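遥操作采集笔记：关柜门

这个月一直在录矮柜的任务：打开柜门，取放文件夹，再把门关上。取放部分没什么可说的，难的是门。

平移一个物体时，操作员手上的误差基本等于机器人手上的误差，差一厘米就是一厘米。门不一样，它绕铰链转，夹爪抓住外沿之后，末端只能沿一段圆弧走。操作员的手画不出标准圆弧，偏差全部变成沿门板方向的内力，要么夹爪打滑，要么腕部力矩报警。

最初我们用纯位置映射，主端到从端一比一。Aino Pitkänen 录了一个上午，19 条里能用的只有 9 条，其余都停在半途。回放曲线看得很清楚：门转过四十度以后，径向力单调上升，操作员却没有任何感觉，因为当时主端没有力反馈。

后来改了两处。第一，从端换成阻抗控制，径向刚度调低，切向保持不变。径向方向不预先标定，用最近一小段末端轨迹拟合圆弧，在线估计铰链位置。第二，主端加了一路很弱的振动提示，力超过阈值才触发。阈值由 Haris Bugti 定，他试过线性反馈，觉得手一直在抖，反而录不准。 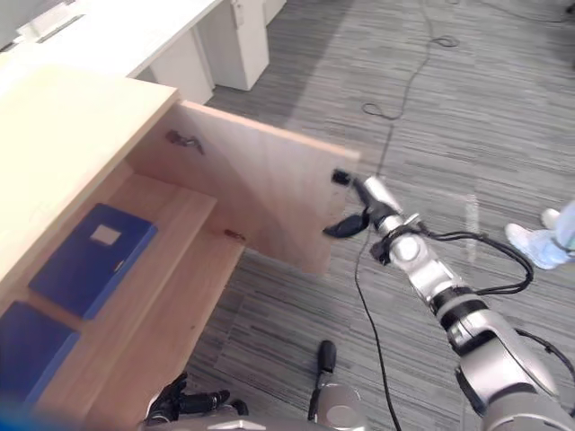 抓取点的选择也有影响。靠近铰链抓，行程短，但力臂小，推门的力要大得多；抓外沿省力，行程却长，手臂容易在后半程接近奇异位形。目前的规定是一律抓外沿，起始时肘部留出余量，宁可底盘多退一点。这条写进了操作手册，新人仍然会忘，通常录到第三条才想起来。

另一个问题是示教速度。熟练的操作员关门很快，最后一段几乎是甩上去的。数据看着漂亮，策略学到的却是一个在接触前不减速的动作，部署时撞得很响。现在要求最后十度放慢，由脚本检查末端速度，超限的条目自动标记，人工复核后再决定去留。Corentin Lebrun 认为应该直接删除，我不同意。标记过的数据可以拿来训练失败判别，删了就没有了。

清洗之后，柜门任务剩下 1172 条，目标是 3000。按现在的进度还要录很久，瓶颈在复位：每条录完，门的角度和文件夹的位置都要重新摆。门的初始角度必须随机，否则策略会把“门开到某个角度”当成默认前提，换个角度就抓空。我们试过让操作员自己复位，结果角度越摆越集中，后来改成脚本给出目标角度，照着摆。

手把手拖动示教也对比过。拖动时人能直接摸到门的阻力，轨迹明显更平滑，但人的手和前臂会进入头部相机的画面，部署时这些像素并不存在。遮罩可以处理一部分，边缘总有残留。所以拖动数据只用来拟合力的参考曲线，不进视觉策略的训练集。

下一步是把圆弧估计从遥操作端搬到策略的底层控制器里，让两边用同一套参数。眼下的主要麻烦是刚抓住门的那一瞬间，轨迹太短，拟合出来的圆心会乱跳。暂时的做法是前两厘米不启用估计，各方向刚度都放低，等轨迹够长再切换。切换时的力突变还没处理干净，周六再调。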